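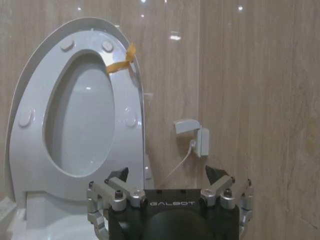
Muddy season tips, soccer households
Posted 2021-02-02

Quick one between practices. Two kids playing, one goalkeeper, one house with light carpet. These are the things that work for us, no particular order.

Cleats first. Let the mud dry. I know it looks worse sitting there but wet mud just smears into the stitching. Overnight on newspaper in the garage, then bang the soles together outside, then an old dish brush. Butter knife for the bits packed around the studs. Damp cloth for the uppers, drop of dish soap if they're really bad.

Never on the radiator. Never in the dryer. I cooked a pair of Lomers in December, soles peeled right off at the toe. Stuff them with paper towels instead and swap the paper after an hour or so. Socks full of cat litter also work, but tie them tight.

Laces - take them out once a month and put them in a mesh bag with the uniform. Takes two minutes. Spare pair lives in the side pocket of the bag, becuase one always snaps in the parking lot.

Grass stains. White vinegar and water, half and half, dab it on the knees and leave it while you eat. Then enzyme detergent straight on the stain, cold wash. Check before it goes anywhere near heat, once its been through a hot dryer you're stuck with it. The Dritlow away shirts are cream (who picked cream) and this still gets most of it out.

Printed numbers: inside out, cold, hang to dry. The number 13 on our older one's shirt is now mostly a 1 from the season I was doing it wrong.

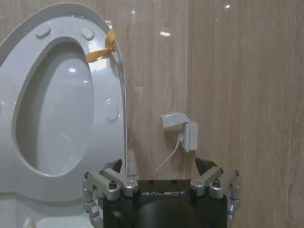
Goalie gloves. Wear them in the sink! Lukewarm water, a little baby shampoo, rub your palms together like you're washing your hands. Rinse till it runs clear. Press the water out, don't wring. Dry flat in the shade. Latex goes crumbly in sun. Before a game a splash of water on the palms brings the grip back some.

Shin guards stink more than anything else we own. Sleeves in the wash, shells wiped with diluted vinegar, then left out of the bag overnight. I tried the Cerura spray, fine, smells like a dentist, went back to vinegar.

The bag itself. Empty it. All of it, all the way to the bottom. Shake it outside, wipe the lining, leave it hanging open. Wet stuff goes in a separate drawstring bag on the way home so the clean warm-up top stays clean. A dryer sheet in the shoe pocket helps a bit.

Balls: keep a pump and 3 needles in the car. Wet the needle before it goes in or you'll wreck the valve. Ours say 7 psi on the panel next to the valve, check yours, and let a little out if they're going in a hot trunk all summer.

Car mats - cheap boot tray in the back, cleats on that, nothing else. Old towel over the seat for anyone who's been sliding.

Water bottles get a spoon of baking soda and hot water, lid off, overnight. Take the rubber ring out of the lid adn scrub under it. Black gunk every time.

More on ripped nets when I get to it, the Ortuño one in the yard has a hole the size of a dog.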